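Home Browse topics Weather & Outdoors Ask the community Sign in

Rain gauge reads way lower than my neighbor's, which one do I believe?

Kolbrún Toft

Hi all, first time posting in the weather section so go easy on me. We had a big soaking overnight in July, the kind where you lie there listening to the gutters overflow, and in the morning I ran out in my slippers to check my new gauge. It said 8 millimeters. Eight! My neighbor two houses down has one of those plain plastic tubes on a fence post and hers said 41. The street was flooded at the low end by the mailboxes, so I'm inclined to think hers is closer to the truth.

Mine is a Prirkel, the electronic kind with the little seesaw inside that tips back and forth and sends the reading to a screen in the kitchen. I mounted it on the railing of the back deck, which is handy for me, but the house is right behind it and there's a maple that hangs over a bit. It's been up since spring and I have not cleaned it (should I have?). Up until now the numbers seemed fine, but then we haven't had any real rain until now, so how would I know.

Is it broken, or is it where I put it? And can I still send my numbers in to the county rainfall map or should I leave that night out?

Villads Bergmann

Probably both! I've been keeping rain records for a good long while and a deck railing next to a wall is a rough place for a gauge. The house blocks whatever comes in slanted, and in a windy storm that can be most of it. The maple will steal some of the rain and then drip it on you an hour later, so you get odd little readings after it's stopped.

But 8 against 41 is a huge gap and I don't think the wall alone does that. My money's on a clog. Take the funnel off and look down at the little hole at the bottom. Maple seeds, pollen gunk, a spider, I've had all of those, and one spring a wasp had packed mine solid with mud. If the hole is partly blocked the water backs up and dribbles through very slowly, or in a hard rain it just goes over the rim and you never see it on the screen. Did your gauge keep ticking up the next morning after the sky had cleared? That would pretty much settle it for me.

Once it's clean, test it. Measure out 400 milliliters of water and let it drip into the funnel SLOWLY. I use a paper cup with a pinhole in it and it takes the better part of an hour, so go do something else. Then compare what the screen says with what your manual says it should be for that amount (it depends on how wide the funnel is, so I can't give you the number). Don't just pour it in. The seesaw can't keep up and it'll read low even if nothing is wrong with it. 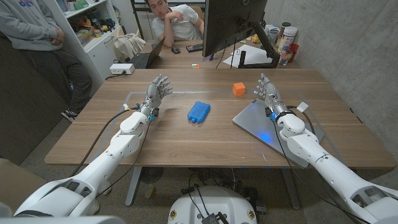 Two robotic hands held up over a light wooden table.

For the spot, you want it out in the open, away from anything tall. The old rule is twice as far from a thing as the thing is high. I know not everyone has the yard for that. Mine is closer to the garage than it ought to be and I've made my peace with it. Make sure it's level too, the seesaw kind gets fussy if it leans.

As for the map, leave that night out. A missing day is no trouble to anyone and a wrong one makes it look like the storm skipped your street.

Giorgia Greco

just get the plastic tube one like your neighbor, no batteries

Yasuo Okabe

Agree with Villads on nearly everything, but I'd check the neighbor's too before you crown hers the winner. Does she empty it every morning? My sister-in-law used to forget for days at a time and then call me up all excited over one "storm." If there was already some water sitting in the tube, the 41 could be more than one night's rain.

What I do is keep a cheap tube right beside the electronic one. They never match exactly and that's fine, I only worry when they drift apart by a lot. Mine were off by 40 percent one fall and sure enough, leaves in the funnel. I give it a rinse at the start of every month now and haven't had trouble with it since.

Also wipe the seesaw gently with a damp cloth while you're in there, no oil!! I oiled mine once and the water beaded up on it and it read funny until I got it all off with dish soap.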